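Service intervals on a used van, part two

September 21, 2018

In part one I covered how I chose the van and what I paid for the pre-purchase inspection. Several readers asked about the service history, which I skipped, so I will go through it now. The short version is that the stamped book and the invoices did not agree, and it took me most of July to work out which of them to believe.

The van is a Stelonetti panel van, long wheelbase, diesel, with one previous keeper, a flooring contractor. The seller was a small dealer called Fontes. The listing said "full service history" and the book had a stamp for every interval. What the listing did not include was a single invoice. I asked for them before I paid, and Marcelino Sales, who handles sales there, got the previous keeper to send over a folder of scans. It came to 156 pages, most of them fuel receipts.

I sorted the pages by date and typed the odometer reading from each workshop invoice into a spreadsheet, next to the reading written beside each stamp. Most of them matched. Two of the stamps had no invoice at all. One invoice, for front brake pads and discs, had no entry in the book, which is normal, as brake work is not a scheduled item on this model.

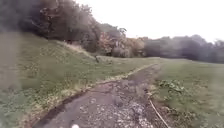 The park path, September.

The two missing invoices were the problem. Both were for the larger service, the one that includes the fuel filter and the transmission fluid check. A stamp tells you that someone owned a stamp. An invoice with part numbers tells you what was billed, and if the workshop keeps its records you can call and confirm it.

I called. The workshop named in the first stamp had changed hands, and the new owner, Fabian Plattner, had kept the old job cards in a cabinet. He found the card in a few minutes. It listed oil, oil filter, air filter and fuel filter, and the mileage was within 4 miles of the figure in the book. I asked for a copy and he mailed one at no charge.

The second workshop had no record of the van under the plate or the VIN. They did have a record under the contractor's business name, for a different vehicle, on the same day as my stamp. My best guess is that two vans were booked in, one was done, and both books were stamped. I cannot prove that and I did not try to. I treated the service as not done and priced the van accordingly. Fontes took $200 off, which did not cover the whole job but did cover the parts.

If you are doing this yourself, ask the workshop to search by VIN first and by customer name second. Plates get retyped wrong more often than you would expect. Also ask which date they file under. Some use the date the vehicle was booked in and others use the date the bill was paid, and for a business account those can be weeks apart.

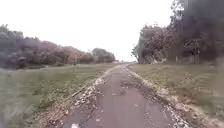
The catch-up service itself was routine. I used Prikis filters, which have the same thread and gasket diameter as the originals, and an oil that meets the spec printed in the handbook. The old fuel filter was darker than I would like, and the date code on the housing was older than the second stamp. That settled the question as far as I am concerned.

The transmission fluid is checked through a fill plug on the side of the case, with the van level and the fluid at the temperature given in the manual. Mine was slightly low. There was no sign of a leak at the output seals or the pan gasket, so I topped it up and wrote the amount on the inside cover of the book. I will check it again at the next oil change.

Janaína Lacerda asked in the comments on part one whether a scan tool would show past services. On this van it will not. The service counter stores the distance to the next interval and nothing else, and anyone can reset it from the dash menu. Newer models may keep a log on the maker's server. Tanner Després wrote that his does, and that his dealer printed it for him at the counter.

Part three will cover tires and load ratings. I have the axle weights from the scale at Ikmont, empty and with the shelving installed, and the rear figure is closer to the limit than I had planned for. I am still waiting on the rating plate data for the shelving kit before I post the numbers.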